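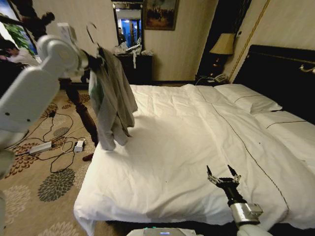

Robot Cell Technician, Hotel Room Site (two-arm mobile unit)
Pondcombe Robotics
Posted Jul 3, 2019

Pondcombe is hiring one technician to set up and look after a two-arm robot that works in guest rooms. The robot handles garments, hangers and bedding. It works in furnished rooms, on carpet, beside real beds, and most of the job comes from that. The position is full time and based at our Veltitz site. Ref. 2288.

You would take over the unit from Kiran Pathak, who has run it until now and is moving to our Clakar project. He will stay through the handover.

What the work is

At the start of a shift you position the base next to the bed, level it, route the power and signal cables, and bring both arms up one at a time. You home the joints, check that each gripper opens and closes through its full travel, and run a slow pass over the bed with your hand on the stop button. If the base has moved since the last session, the arms need to be re-registered to the bed edge. This takes roughly 13 minutes once you know the routine.

During the shift you stay in the room with the robot. You hang and re-hang garments, clear snags, and write down every stop with its joint readings. We use a paper log in the room and copy it to the shared sheet before going home. Please be someone who can stand writing things down.

Regular maintenance:
Wipe lint off the gripper fingers and the wrist block. Duvet covers and jackets shed more than you would expect.
Inspect the fingertips for burrs. A burr will pull a thread and ruin a cover. Dress or replace the tips as needed.
Check wrist fasteners with the torque driver and re-mark them.
Check cables for kinks and worn jackets, especially where they cross carpet.
Check the adapters and their connectors - carpet fluff gets into them.
Back up the controller settings before any change.

Repairs are mostly finger swaps, cable replacement and wrist changes. You would do these on site. Anything inside a joint housing goes to the bench at Kaushik, our repair shop, and you would pack it and write the fault note.

What we need from you

At least 2 years of hands-on work with electromechanical equipment. It does not have to be robots. People have come to us from copier service, sewing machine repair and elevator work.
You can read a wiring diagram and use a multimeter without help.
Basic comfort with a Linux command line. You will restart services and read logs. You will not write much code.
You can kneel, reach under furniture and lift 40 pounds.
Good manners in a hotel. Guests and housekeeping staff use the same hallways, and carts have the right of way.

Useful but not required: experience with force sensors, calibration work, or fabric handling of any kind.

Hours and pay

Four ten-hour days, with the schedule set a month ahead. Some early starts when rooms turn over. Pay is hourly, depends on experience, and is discussed on the first call. Tools and work shoes are provided. Parking is paid.

How to apply

Send a resume and a short note to Doina Krasniqi, Site Operations, with the reference number in the subject line. In the note, tell us about one machine you kept running and one fault that took you too long to find. Half a page is plenty. No cover letter needed.

Applicants we want to meet will be asked in for a paid half day on the robot with Kiran. You will do a start-up and change a set of fingers. If you applied for the bench opening in June, you are welcome to apply again for this one.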